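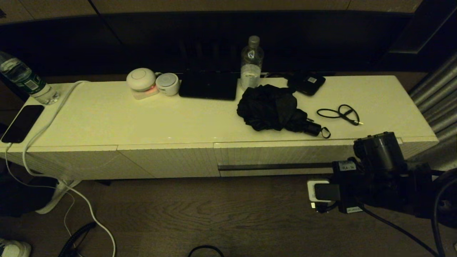 The long white cabinet, with phone on charge and a water bottle on its side.

Notebook, 2019-02-08

Right, handling day. I've been putting this off all week because I knew that once I opened the tyre code I wouldn't get out of it again, and so it proved. Writing it up now while I still remember which numbers I changed.

Starting point: the Skasamberg stage, dry gravel, the rear-drive car. Everyone who has tried it says the same thing, that the back end lets go far too late and then all at once. You turn in, nothing, nothing, then you're facing the way you came. I'd blamed the steering for this for ages (sorry, steering). Spent the first hour driving the same downhill left with the telemetry overlay on and it's plainly the rear tyres holding on to grip long after they should have started to slide.

So, the grip curve. I had the peak very narrow, left over from when we only had the tarmac test track and wanted it to feel sharp. On gravel you want a lazy sort of hump with a long tail. Widened it, dropped the peak a touch, and went out again. Much better! You can hang the car sideways through the whole of the hairpin section now and bring it back on the throttle. Bit too easy if anything. I got cocky and put it in the trees at the quarry.

Then I tried the same curve on the front-drive car and it was horrible, it just ploughed straight on. Split the curves front and rear, which I should have done in August when we first talked about it. There's a new block in the surface file for each axle. Old files still load, they copy the front values to the back. If you have a local copy of the surface file with your own tweaks in it, please save it somewhere before you pull mine, I have reordered everything.

Pace notes next. The co-driver calls are still late on Trullura. I had a proper look and the trigger is set by distance alone, so the faster you go the less warning you get. Fine in a hatchback in second gear, hopeless on the long straight before the bridge. Changed it to work from speed as well as distance, with a floor so you don't get three corners' notice when you're crawling out of a ditch. The calls now queue up properly too. One odd thing left: if you cut the inside of the second junction you skip a trigger, and then every call after it is one corner behind until the end of the stage. Very funny for a minute and then very annoying. Not fixed yet.
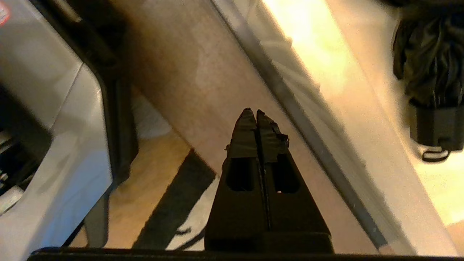 Closed fingers, black tape round both tips.

Back to the stages. Did 17 full runs of Pesonen with the new tyres, same car, same setup, weather off. Times settled down nicely after the first few and the spread is far smaller than it was. I threw away two runs where I rolled it. The snow banks are still wrong, they behave like concrete. You should be able to lean on them a bit and lose some speed, and at the moment you brush one with the rear wing and the car stops dead. I think the collision mesh is being treated as rock. Will look at the material tags before I start fiddling with anything clever.

Frame rate: fine everywhere apart from the Bovard service park, where it drops horribly as you roll in. I'd assumed the crowd. Switched the crowd off and it made no difference at all. Switched the awnings off and it flew. There are 329 separate bits of awning in there, each with its own shadow. Merging them is dull work but it's a morning at most.

Also had a go at the ghost car. It saves now, and plays back in step with the clock, though the wheels don't turn so it glides about like a tea tray. I sort of like it. Recording is capped at 1,000 samples, too short for Skasamberg, and the ghost simply parks itself on the last bend and waits there. Need to either raise the cap or sample less often on the straights. I'd go for the second.

To do, in no special order:
Material tags on the Pesonen snow banks
Skipped trigger at the second Trullura junction
Merge the Bovard awnings
Ghost cap, and wheels if I'm feeling keen
Try the split curves with the pad, I've only used the wheel so far
Handbrake still does nothing in reverse

The build with all of this in is on the shared drive. If the front-drive car feels vague on turn-in, try knocking the front peak up a notch before you tell me it's broken, and write down what you used.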